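Home > Papers > Household Studies > Kitchens and Small Tools

3. Small folding blades on the kitchen counter

3.1 Setting and procedure

The third part of the study deals with small folding knives and razors, a group of objects that most storage surveys leave out. They are cheap, light and used for many jobs outside cooking: opening parcels, trimming thread, cutting tape, tidying eyebrows. In the homes we visited in Lovum and Fallanska they seldom had a fixed place. Of the 551 items logged as "small cutting tools," 80 were folding types, and most of these were kept in the same drawer as pens and batteries.

Sorting took place on the kitchen counter in every home. Participants were asked to put out all the folding blades they owned, keep them closed where possible, and group them in whatever way made sense to them. No time limit was set. Tamara Munteanu took notes during the sorting and Jolien Martens coded the groups afterward, using the nine categories developed in the Timar pilot. In some of the homes the handles came in more than one color.
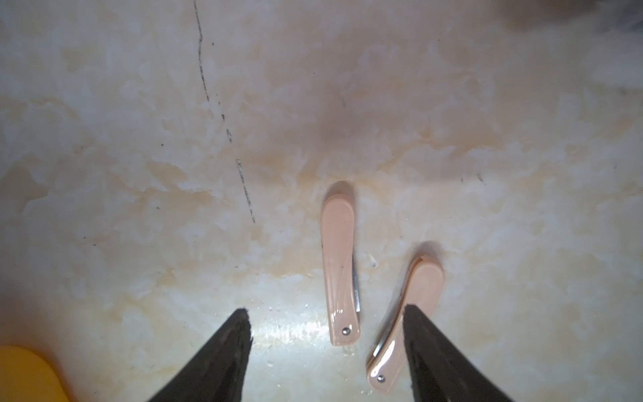
Does it matter whether a folding blade is closed before it goes into a shared drawer?

It matters a good deal. An open blade can cut the hand that reaches in, and its edge goes dull from rubbing against keys and coins. Closing it takes a second and deals with both problems.

3.2 How people grouped them

Color was the most common basis for grouping. Participants with handles in two or more colors tended to put like with like before they thought about use, and several of them then gave each color a job. One woman kept pink for the bathroom and green for the sewing box. A man in Fallanska used color to tell his own from his daughter's. Grouping by size came second. Grouping by sharpness was rare, although many people said in the interview that it was the thing they cared about most. When asked how they knew which ones were still sharp, they said they tried them one after another.

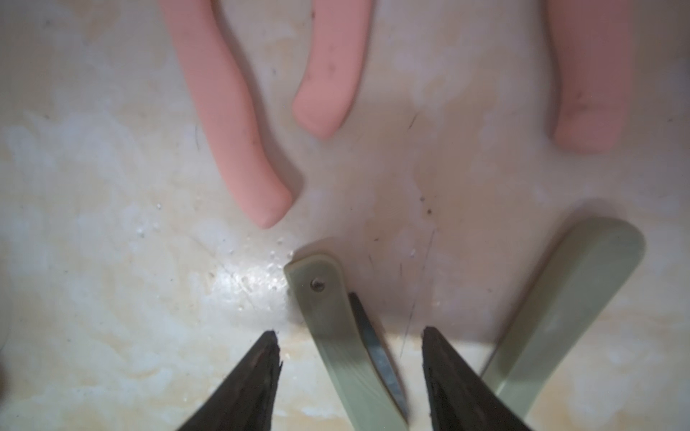 Sharpness is hard to judge by eye on a narrow blade, and the plastic handle gives no clue to its age. Seven households had started marking the handle with a dot of nail polish when a blade was new. Prins (the household code, not a surname) went further and kept a tin for dull ones, to be taped shut and thrown out together.

3.3 Storage after sorting

We returned in August to see where the blades had ended up. Around half of the households had moved them to a container of their own, usually a lidded box or a glasses case. The rest had gone back to the mixed drawer. The households that had grouped by color were the more likely to have kept their groups, and the ones with a single color had mostly let theirs drift. Section 4 takes up the same question for scissors.

Filed under: Home storage, Small tools, Field methods

14 shares | 2 comments

Related papers
Where the scissors live: shared tools in family kitchens
Drawer contents and how often they are used
The Timar pilot: nine categories for small household objects
Counter space as a place for sorting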